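Fatemeh Karimi @ Tekton 동아리
2021년 10월 26일

1.
안녕하세요. 로봇 동아리 Tekton에서 옷 정리 프로젝트를 하고 있는 파테메입니다. 학기가 절반 지났으니 지금까지 한 일을 길게 써 보려고 합니다. 한국어로 이렇게 긴 글을 쓰는 것은 처음이라서 어색한 문장이 있으면 편하게 알려 주세요. 고쳐 쓰겠습니다.

2.
우리 과제의 이름은 Etik입니다. 옷에 붙어 있는 라벨이라는 뜻으로 토마스가 지었는데, 저는 처음에 윤리 수업 이름인 줄 알았습니다. 목표는 간단하게 말할 수 있습니다. 침대 위에 펼친 옷을 로봇 팔이 접는 것입니다. 말하는 것만 간단합니다.

3.
방법은 이렇습니다. 사람이 손에 드는 그리퍼로 옷을 접고, 그 영상과 움직임을 기록합니다. 그 기록으로 모델을 학습시킵니다. 팔은 학교 실습실에 한 대밖에 없고 예약이 늘 차 있습니다. 그리퍼는 가방에 넣어서 들고 다닐 수 있으니까 우리 같은 작은 팀에게 잘 맞습니다.

4.
학기 초에는 실습실 책상에서 수건만 접었습니다. 네모난 수건은 생각보다 금방 되었습니다. 모서리가 네 개 있고, 어느 쪽을 잡아도 결과가 비슷합니다. 그래서 우리는 조금 자신이 생겼고, 그 자신은 니트를 시작하면서 없어졌습니다.

5.
니트는 소매가 문제입니다. 소매를 안으로 넘기면 몸통이 같이 끌려옵니다. 손으로 할 때는 다른 손이 어깨를 살짝 누르고 있는데, 저는 제가 그렇게 하고 있다는 것을 몰랐습니다. 그리퍼 하나로 하니까 누르는 손이 없습니다. 처음 며칠은 접는 것보다 다시 펴는 시간이 더 길었습니다.

6.
그래서 순서를 정했습니다. 먼저 옷을 평평하게 펴고, 깃은 침대 안쪽으로, 밑단은 사람 쪽으로 둡니다. 소매는 양옆으로 벌려 놓습니다. 크림색 바탕에 갈색 띠와 파란 띠가 있는 스웨터는 이렇게 놓으면 소매의 띠 위치가 눈에 잘 들어와서 설명할 때 편합니다. 후배들에게 "파란 띠 근처를 잡으세요"라고 말할 수 있습니다.

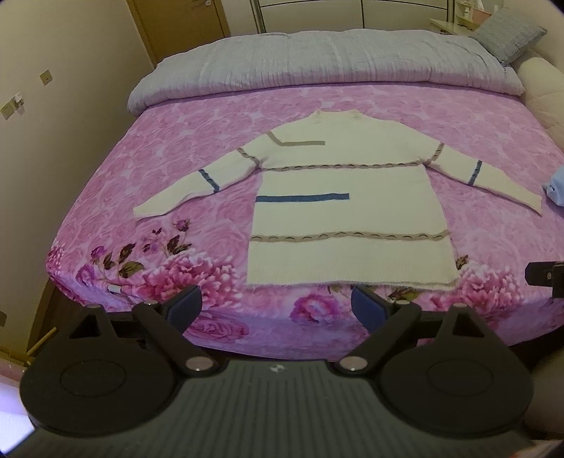

7. 시작 자세에 대해서
그리퍼는 벌린 상태에서 시작합니다. 밑단 앞에서 잠깐 멈추고, 속으로 하나 둘을 센 다음에 움직입니다. 멈추는 시간이 없으면 나중에 기록을 자를 때 어디가 시작인지 찾기 힘듭니다. 저는 성격이 급해서 이것을 제일 많이 지적받았습니다.

8.
소매를 잡는 자리도 여러 번 바꾸었습니다. 소매 끝을 잡으면 들기는 쉬운데 중간이 축 처집니다. 팔꿈치 자리를 잡으면 처지지 않지만 니트가 두꺼워서 손가락 사이에서 빠집니다. 지금은 끝에서 한 뼘쯤 들어간 곳을 잡고, 높이 들지 않고 낮게 끌듯이 넘깁니다. "끌듯이"라는 표현이 맞는지 모르겠습니다. 바닥에 거의 붙여서 옮긴다는 뜻입니다.

9.
꽃무늬 시트에 대한 질문을 동아리 방에서 많이 받았습니다. 무늬가 없는 천이 더 좋지 않냐고요. 토마스의 의견은 반대였습니다. 사람들의 집에는 무늬 있는 이불이 많고, 하얀 책상에서만 배운 모델은 그런 집에 가면 당황한다는 것입니다. 모델이 당황한다는 말은 이상하지만 결과를 보면 정말 그렇게 보입니다.

10.
실제로 책상에서 모은 기록만으로 학습한 첫 모델은 침대 위에서 옷을 찾지 못했습니다. 시트의 장미를 잡으려고 했습니다. 아주 정성스럽게, 천천히 내려가서 장미를 집었습니다. 우리는 많이 웃었고, 그다음에 조금 슬퍼졌습니다. 3월부터 만든 것이었습니다.

11.
그래서 이번 학기의 계획은 침대에서 하는 기록을 늘리는 것이었습니다. 목표는 2000번입니다. 한 사람이 하루에 100번을 넘기면 손목이 아프고 동작도 대충 하게 됩니다. 그래서 넘기지 않기로 약속했습니다. 이 약속은 지키고 있습니다. 숙제 약속은 잘 못 지킵니다.

12.
실패한 기록을 버릴지 말지도 오래 이야기했습니다. 저는 버리고 싶었습니다. 보기에 부끄러우니까요. 지금은 두 가지로 나눕니다. 잡다가 놓쳤지만 다시 잡아서 끝낸 것은 남깁니다. 옷이 침대 밑으로 떨어졌거나 중간에 전화가 와서 멈춘 것은 버립니다. 모델도 놓칠 때가 있으니까 다시 잡는 모습을 배워야 합니다.

13.
끈이 있는 물건은 다른 문제입니다. 끈은 가늘어서 손가락 끝이 그 위를 지나가도 모릅니다. 천을 잡았다고 생각했는데 끈까지 같이 잡으면 옆에 있던 것이 전부 따라옵니다. 천을 접어 긴 띠처럼 만드는 연습도 같이 하는데, 폭이 좁으면 어디가 가장자리인지 카메라로 보기 어렵습니다.

14.
또 하나는 흔들림입니다. 손이 빨리 움직이면 천이 뿌옇게 나옵니다. 그리퍼는 카메라와 같이 움직이니까 선명하고, 정작 우리가 보고 싶은 천만 흐립니다. 그래서 저희 규칙에 "방향을 바꿀 때는 속도를 줄인다"를 추가했습니다. 조명을 밝게 하는 것도 도움이 되었습니다.

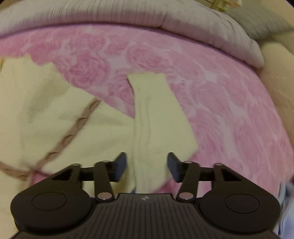 속도를 줄이라고 하면 사람들이 처음에는 너무 느리게 합니다. 그러면 모델도 느린 것을 배웁니다. 한 후배의 기록을 많이 넣은 날에는 팔이 요가를 하는 것처럼 움직였습니다. 그래서 지금은 시작하기 전에 같은 동영상을 함께 보고, 몇 번 따라 한 다음에 기록을 시작합니다. 보통 속도라는 것은 말로 설명하기가 정말 어렵습니다.

15.
9월에 온 신입 부원들을 위한 안내문도 제가 썼습니다. 처음에는 영어로 쓰고 번역기를 사용했는데 "그리퍼를 포기하세요"라는 문장이 나왔습니다. 놓으라는 뜻이었습니다. 그 후로 한국어로 직접 쓰고 선배가 고쳐 줍니다. 그래도 그 문장은 동아리 방 칠판에 아직 적혀 있습니다.

16.
안내문에 있는 내용을 조금 옮깁니다.
- 시작하기 전에 손가락이 끝까지 열리고 닫히는지 확인합니다.
- 렌즈를 천으로 닦습니다. 옷으로 닦지 마세요.
- 반대쪽 손은 화면에 들어오지 않게 합니다.
- 옷을 놓을 때는 손가락을 다 벌린 후에 위로 뺍니다.
- 끝나면 옷 종류와 자기 이름을 표에 씁니다.

17.
네 번째 항목은 제 실수에서 나왔습니다. 손가락을 반만 벌리고 급하게 빼면 니트의 올이 걸립니다. 기숙사에서 빌린 제 친구의 가디건이 그렇게 되었습니다. 사과했고, 새 가디건도 사 주었습니다. 지금은 헌 옷만 씁니다. 혹시 안 입는 니트가 있으면 Tekton에 주세요. 늘어난 것도 괜찮습니다.

18.
지난주에 새 모델을 팔에 올려 보았습니다. 스웨터로 25번 시도했습니다. 양쪽 소매를 다 안으로 넘긴 것이 절반을 조금 넘었고, 마지막에 반으로 접는 것까지 성공한 것은 그보다 적습니다. 숫자는 보고서에 정확하게 쓰겠습니다. 장미를 집는 일은 더 이상 없었습니다. 저는 그것이 제일 기뻤습니다.

19.
실패는 대부분 오른쪽 소매에서 나왔습니다. 우리가 모두 왼쪽 소매부터 접었기 때문이라고 저는 생각합니다. 왼쪽을 접을 때는 옷이 반듯하고, 오른쪽을 접을 때는 이미 옷이 조금 돌아가 있습니다. 토마스는 카메라 각도 때문이라고 합니다. 이번 주에 순서를 바꾼 기록을 모아서 확인하려고 합니다. 제가 이기면 토마스가 떡볶이를 삽니다.

20.
다음 달에 Climex라는 학생 대회의 예선이 있습니다. 팀마다 3분 동안 시연을 하고 심사위원의 질문에 대답해야 합니다. 시연은 토마스가 맡고 질문은 제가 맡습니다. 저는 질문이 무섭습니다. 기술보다 한국어가 무섭습니다. "강건성"을 빨리 발음하는 연습을 하고 있습니다.

21.
대회에서 쓸 옷은 당일에 받는다고 들었습니다. 후드티가 나올까 봐 걱정입니다. 모자 부분은 아직 거의 연습하지 못했고 모자에는 끈도 있습니다. 13번 글을 쓰면서 그 생각을 계속했습니다. 예선 전까지 후드티 기록을 조금이라도 모으고 싶은데, 중간고사 보고서도 같이 내야 합니다.

22.
댓글로 자주 물어보시는 것에 대답합니다. 전공이 달라도 들어올 수 있습니다. 저는 컴퓨터를 하지만 토마스는 건축입니다. 프로그래밍을 몰라도 기록 모으는 일부터 시작하면 됩니다. 옷을 잘 접는 사람은 특히 환영합니다. 농담이 아닙니다. 우리 팀에서 가장 좋은 기록은 의류학과 부원의 것입니다.

23.
그리퍼를 빌려줄 수 있냐는 메시지도 받았습니다. 지금은 우리도 매일 써서 어렵습니다. 예선이 끝난 후에 다시 물어봐 주세요. 동아리 방에 와서 써 보시는 것은 언제든지 괜찮습니다. 오후에는 보통 누군가 있습니다.

24.
긴 글을 읽어 주셔서 감사합니다. 오른쪽 소매 결과가 나오면 이 글 밑에 이어서 쓰겠습니다. 그리고 "한 뼘쯤 들어간 곳"을 한 단어로 말하는 방법이 있으면 가르쳐 주세요. 안내문을 고쳐야 합니다.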